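Paddock > Cockpit and Driver Gear > Cool Suit Systems > Trellau 2 Driver Cooler

Trellau 2 Driver Cooler

Sold by Vilela Race Supply. Ships with cooler box, pump, dry-break hoses and wiring lead. Shirt sold separately.

We stock the Trellau 2 because customers kept asking for it, and we held off for a season because the claims on the box sounded like every other claim on every other box. "Podium-level cooling" means nothing. Neither does "pro-grade flow." So what follows is our own copy, written after two of our people ran the unit in club endurance cars, and the maker doesn't get a say in it.

What it does

It is an insulated box with a pump in it. You fill it with ice and water, and the pump pushes cold water through a shirt with tubing sewn into it. All driver coolers of this type work that way. If someone tells you theirs has a secret, ask them what's in the box.

The Trellau 2 differs from the older Trellau in the pump and the lid. The old pump was loud and hated air bubbles. The new one primes on its own if the box is filled to the line. If it isn't filled to the line it will sit there and hum at you, same as before. The lid now has a proper gasket and two latches in place of the strap, which was a bad idea from day one.

How long it lasts

The maker says a full stint. A full stint of what, they don't say. Nisha Dhillon ran hers at Prakov in October in a closed sedan, and the ice outlasted her fuel. Narendra Yadav ran the same unit in a much hotter car, with the exhaust passing under the seat, and was drinking warm air for the last part of his run, as he put it. Block ice does better than cubes. Frozen water bottles do better than either, and you can swap them at a driver change without draining anything.

We would not buy this expecting it to get one driver through a double stint in July. Some buyers will tell you it did. Ask them what the cabin temperature was.

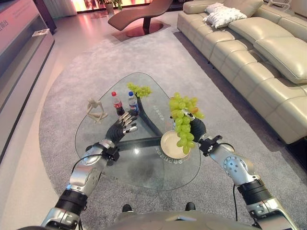 Fitting it in the car

Mount the box to structure. The supplied bracket is fine for the passenger floor in most sedans, but the hardware that comes with it isn't something we'd trust next to a driver's head. Throw it out and use graded bolts with backing plates. Part number 254 is our own bolt kit. You can also buy the same stuff at a decent hardware store, and we won't be offended.

Keep the hoses away from the shifter and away from the belts. Hemant Nigam at our counter has seen a hose looped through a shoulder harness more than once, and a tech inspector will send you home for it. The hoses are 7 feet long, which is plenty for a box on the passenger side and not enough for one in the trunk. Extensions are available. They cost more than they should, and every joint is one more place to leak.

Wire the pump through its own switch and fuse. The lead in the box has bare ends and no fuse, which at this price is cheap of them.

Is it legal in your series?

Maybe. We get asked this more than anything else, and we can't answer it for you. Rule books change over the winter, and some series care about where the box is mounted while others care about the dry-breaks or the shirt material. The packaging says "accepted by all major sanctioning bodies." We asked the distributor, Kekinska, for a list. We're still waiting for it. Read your own rules and email your own tech chief, and keep the reply.

The shirt

Any shirt with standard fittings will work. The matching Trellau shirt is comfortable, but the sizing runs small and the tubing across the shoulders sits right under the belts. Kirstin Rankin went up two sizes and still had marks. Try one on with your harness done up tight before you take the tags off, because we can't take back a shirt that's been worn.

Stuff we like less

The drain plug is on the bottom, so you can't reach it once the box is bolted down. Tip it or use a hand pump. The temperature dial has numbers on it, but they don't match any temperature we could measure. Treat it as low, medium and high. The handle is only for carrying the box empty.

Who should buy it

Teams doing long races in closed cars, mostly. For a short sprint, a wet towel on the neck and a helmet blower will get you most of the way for a lot less money. If you own the older Trellau and it still runs, buy the new lid from us as a spare part and keep your cash.

Warranty

Pump covered for 2 seasons, which the maker counts from the date of sale and not from first use. Box and lid aren't covered for crash damage. Keep your receipt. Claims go through Rajkumari Bhatia in our parts department, and you should expect to be asked for a photo of the wiring before anyone agrees to anything.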